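Jobs > Prurkbridge > Part-time and seasonal

Monday, September 2, 2024
By the Sarby hiring desk

Brick Sorter and Set Packer (part-time, through December)

Sarby buys used toy building bricks by the box, sorts them, and sells them again as loose parts and complete sets. We also pack the Ukico starter sets, which go out to schools and libraries. Orders pick up in the fall and we need more hands at our Prurkbridge workroom.

We are hiring for 16 hours a week, split over four shifts. The job runs from the middle of this month to the end of December. Some people stay on after that, but we can't promise it now.

What you will do

Most of the day is spent at a table. You tip out a tray of mixed bricks, pull anything cracked, chewed or badly faded, and sort the rest by color first and then by shape. Pinks and reds go in separate trays, even when they look close under the lights. So do white and cream. Customers send those back more than anything else.

Small pieces need the most care. They roll, they stick to sleeves, and a single missing one means a set can't be sold as complete. Check the table and the floor before you start a new tray.

When you are packing sets, you work from a printed parts list. Each bag is checked against the list, weighed and sealed. If the weight is off, open the bag and go through it again. A full Ukico starter set has 980 pieces in 7 bags, plus a flat baseplate that goes in the box first.

Baseplates are handled on their own. Pick them up by the edges, look across the studs for bent or crushed ones, and stack them between sheets of paper. Plates that don't lie flat go on the seconds shelf.

You will also test fit bricks now and then. Press a few onto a plate and pull them off again. They should hold without forcing. Anything too tight or too loose goes in the gray bin.

What we are looking for

Good color vision, or good enough with the color cards we keep at each station. Patience with small parts. You should be able to sit or stand for a two-hour stretch and lift a full tray onto a shelf at waist height.

You do not need experience. If you have sorted buttons, beads, screws or anything of that kind, mention it. Knowing the part names helps, but most people pick them up in the first couple of weeks.

You need to be 16 or older. Applicants under 18 need a signed work permit before the first shift.

Pay and hours

Pay is by the hour, the same rate for sorting and packing, and the training shifts are paid at that rate too. Anyone who works through the last week of December gets a bonus with the final paycheck. Morning and afternoon shifts are open. Evening shifts start later in the season if there are enough orders – tell us if you would want those.

The workroom is on the ground floor of the Hadgu building, with free parking behind it. Coats and bags stay in the lockers. Food and drink stay in the break room, including water bottles.

How to apply

Write to the hiring desk or leave a note at the front counter of the Hadgu building. Include your name, a phone number, the days you can work and the earliest date you could start. A resume is fine but not required.

We will ask you to come in for a short sorting trial at one of the tables. It takes less than an hour. You get a few bricks in different colors and a baseplate to begin with, then a mixed tray. Speed is not scored at the trial. We look at how many bricks end up in the right place.

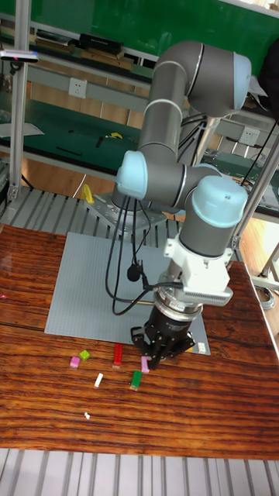 If you can't make the time we give you, call and we will find another one. We answer everyone who applies, usually within a week. Please don't bring your own bricks to the trial. If you have some to sell, the buying counter takes boxes of up to 2000 pieces without an appointment.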